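## 4. Setting up the hand-held gripper for door work

I wrote this section after my third go at getting the Hado hand gripper ready for cupboards, so it's in the order I wish I'd followed the first time. If you've only used the Hado for picking things up off a table, please don't skip it! Doors pull back at you in a way that a cup never does, and a loose finger plate that gets away with it on a cup will show itself on the very first handle.

You'll need the small hex key from the Tollach kit, a soft dry brush, a lint-free cloth and a cupboard you don't mind opening a lot.

### 4.1 Before you pick it up

1. Switch the grip off at the handle and wait for the light to go out. I count to four, slowly.
2. Lay the gripper on its back and go over every screw in the finger housings with the hex key. Snug is enough. If you lean on it you'll strip the thread (yes, I've done it, and the replacement housing from Nerkton wasn't cheap).
3. Brush out the orange pads, working along the ribs. Fluff loves those grooves, and a fluffy pad slides on a smooth handle.
4. Wipe the two square markers on top with the dry cloth. No spray, no alcohol. The printed face goes cloudy and the tracking starts to drop out.
5. Wipe the lens last, when your fingers have finished with everything else.

> **Caution:** keep your fingers below the housings whenever the grip is switched on. The pads are soft but the plates behind them aren't.

### 4.2 Checking the grip on a real handle

Pick a cupboard with upright bar handles for this. Flat knobs are much fussier, and I'd leave those until you've got the feel of the thing.

1. Switch on and let the fingers open fully. They should stop at the same moment. If one lags, go back to the screws.
2. Stand square to the doors and bring the gripper up so the handle sits between the pads, with a bit of clear space on both sides. Don't close yet.
3. Look at the live view. Both markers need to be in it, whole, with no thumb or sleeve across them.
4. Close gently on the bar and hold for a breath. You want the ribs to press against it evenly. If the handle twists as you close, open up, shift your wrist and try again.
5. Pull the door towards you in an arc, walking your feet round with it. I used to stand still and just bend my wrist, and the pads would creep along the bar every single time.

Lining up on the right-hand handle, then a door open with the bar still in the grip:

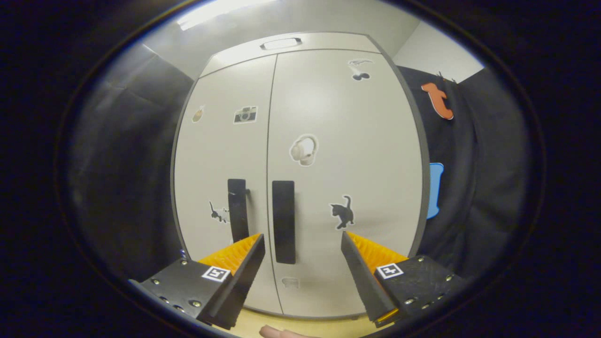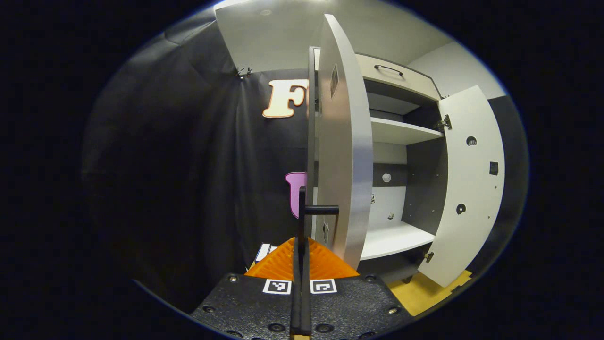
6. With the door open, stop and look at where the pads meet the bar. If they've crept towards one end, let go, close the door by hand and start again from step 2.
7. Swing the door back until it's nearly shut, then open the fingers and back straight off. Going sideways catches the handle on the plate.
8. Do the same on the other door. Your wrist will be at a different angle, so it's a proper second test and worth the extra minute.

**Note:** I do 16 clean opens before I call the gripper ready. The Flanagan checklist asks for fewer, but mine has a habit of behaving beautifully for the first few and then slipping!

### 4.3 If the pads slip

Start with the easy things. Brush the pads again, wipe the handle (kitchen ones are always greasier than they look) and try another pull. Still slipping? Raise the grip setting one notch at a time. I've never needed to go past 40 on a cupboard, and if you find yourself up there, the pads are probably worn.

To change a pad:

1. Switch off and wait for the light again.
2. Undo the screws on that finger and slide the old pad off the plate.
3. Slide the new one on with the ribs facing inwards, towards the other finger.
4. Do the screws up a little at a time, going from one to the next and back.
5. Change the other pad too, even if it looks fine. A new one opposite an old one pulls the handle off centre.

My last pair managed 378 pulls, which I've pencilled inside the lid of the case with a note to order spares in September. Repeat 4.2 from the top after any pad change, and store the gripper with its fingers open.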